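A clean board before September

I have a habit I keep since my first year of teaching. When a term is finished, I wipe the whiteboard until nothing of it stays. My old colleague Raghda Sabbagh did the same, and I learnt it from her.

In our study room the board is the biggest thing on the wall. It is glossy and has a thin black border. For months I wrote on it every day, and in April 2025 I noticed that the old words did not go away any more. There was a grey shadow of Grondlow, the village from our reading book, and I could still read it behind each new lesson.

So I took a morning for it. I bought a spray called Plirov, 300 ml, and two soft cloths. The dry felt eraser is good for one line of text, but for old ink it only moves the dust from one place to another.

What I do:

Spray a small part, not the whole board.
Wait 5 minutes with the stubborn places.
Wipe from the top to the bottom, and turn the cloth often.
Go over everything again with plain water.

For very old marks I write over them with a fresh marker and wipe at once. The new ink takes the old one with it. I did not believe this when I was told, but I tried it on the word Grondlow and it went.

A glossy board gives back every lamp of the ceiling. I look at it from the side and from low down, where a smear shows much better than from the front.

The lights on the board:

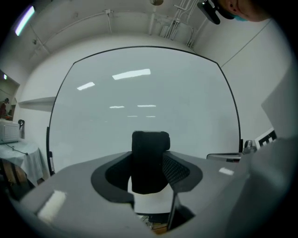
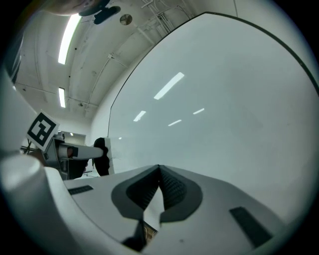
Markers for the next term

I threw away the dry ones and kept a green and two blacks. The Grokus markers cost me 80 pence each and write well, but the red is difficult to remove. I store them lying flat – standing with the cap up, they become pale quickly. If you know a red that wipes off easily, please write to me.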